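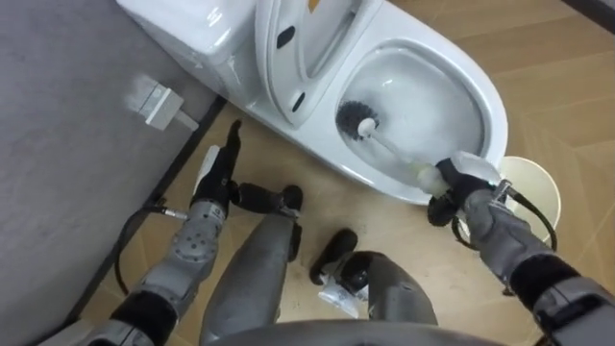
Orden Coeliac and Gut Health Support Group
Minutes of the general meeting, July 2023

Piret Baranauskienė welcomed everyone in from the cold and thanked those who had driven over from Alhassan, which is no small thing on that road after rain. Apologies were taken as read.

Minutes of the February meeting were accepted, with one correction. The lentil soup recipe should have said red lentils, and Piret is sorry to anyone who stood over a pot of brown ones for an hour.

Money
The account stands at $1227. The hall hire is paid up and we owe $50 for printing, which will be settled this week. There was a good long chat about whether to put some of the balance towards a guest dietitian. Most were in favour, and Piret will ask what an evening visit would cost and bring the figure back to us.

Fibre talk
We finally had the talk that was held over from last time, and it was well worth the wait. The main message was to add fibre slowly and drink more water as you go, as a sudden jump can leave you bloated and cross with the whole idea. Oats came up, as they always do. Members with coeliac disease were reminded to speak to their doctor or dietitian before trying them, even the ones sold as wheat-free. Several people shared what they have for breakfast, and the stewed prunes had more friends than expected.

Anyone whose bowel habits have changed and stayed changed should see their GP – please don't wait for our next meeting to ask about it.

Recipe book
Kavby Press can print a small run for us in colour. The old cover, with the 1961 photograph of the Orden bakery, was much loved and will be kept. Recipes need to be in by the end of next month, typed if you can manage it, though clear handwriting is fine too.

Brumano outing
The café at Brumano is happy to have us for lunch and has a separate fryer. Car pooling list is on the noticeboard – do put your name down even if you're only a maybe.

Other business
A member asked if the library box could come back. It can, and Piret has it in her garage.

Meeting closed with tea and a very good orange and almond cake.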